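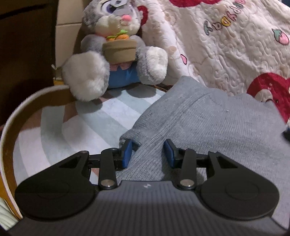 How long does it take to knit a sweater when you only knit on the train? Nine weeks, if the train is the 7:44 into Dukstead and you have to rip out one sleeve.

I finished mine last night a little after ten, sitting on the stairs because I had only the cast-off left and couldn't be bothered to walk as far as the lamp in the front room. Then I put it on over my pajamas and went and stood in front of the hall mirror like a kid on the first day of school. It's a tiny bit long in the body. I don't care! I have wanted a plain sweater I made myself since I was maybe twelve, and I've got one, and it has both its arms.

The yarn is from Patero, the little shop behind the bus station with the bell that doesn't ring. I went in for a darning needle in February and came out with a whole bag of it, on sale, the last of the dye lot (which is a sentence that should make any knitter nervous, and I bought it anyway). I ran out 47 stitches from the end of the second cuff. Forty-seven! I sat on the train with a four-inch tail of yarn and considered my life. In the end I unpicked my swatch, steamed it over the kettle so it would stop being so curly, and finished with that. If you look at the left cuff very closely you can see where it goes a bit fuzzy. Please don't look very closely.

The sleeve disaster was all my own doing. I was chatting to the woman across the aisle about her sourdough, and I decreased every other row when the pattern wanted every sixth, and by the time we pulled in at Cisternas I had made something that would have fit a broom handle. I carried on for two more days, hoping. I do this with everything – I'll keep driving for miles after I know I've missed the turn. Ripping it back took ten minutes and felt wonderful, like popping bubble wrap.

What else. April has been cold and then silly warm and then cold again, so the tomatoes are back on the kitchen windowsill and I'm eating breakfast standing up. The boiler man came and said a word I didn't understand and charged me 63 dollars for it. The hot tap runs hot again, so I suppose the word worked. I've also gone off coffee, which I can't explain, and have been drinking a sort of barley thing from Tastis that smells like toast and tastes like the idea of toast. I'm on my second jar. I keep meaning to look up whether you can have too much barley.

Mostly I've been thinking about the train, though, and how much I'm going to miss having something to do with my hands on it. This morning I had no knitting for the first time since winter and I didn't know where to look. I read the safety poster four times. There's a man who always gets on at the second stop and falls asleep before the doors close, and I was so jealous of him. I ended up counting the stitches on my own cuff, going round and round, and got a different number each time.

So of course I went into Patero at lunch, just to look. They've got a dark green in, really mossy, with little flecks of yellow, and I stood there holding it against my face for longer than is polite. Enough for a cardigan would be too much money this month on top of the boiler. Socks, though. Socks are practically free – and I've never turned a heel, and everybody says it's either the best part or the part where you cry.

I bought two skeins. The pattern wants you to cast on 64 and I've already done 44 of them at the kitchen table while the rice was cooking, and the rice caught on the bottom, so supper was the top half of the rice with an egg on it. I've got to find my stitch markers before morning. I think they're in the blue coat.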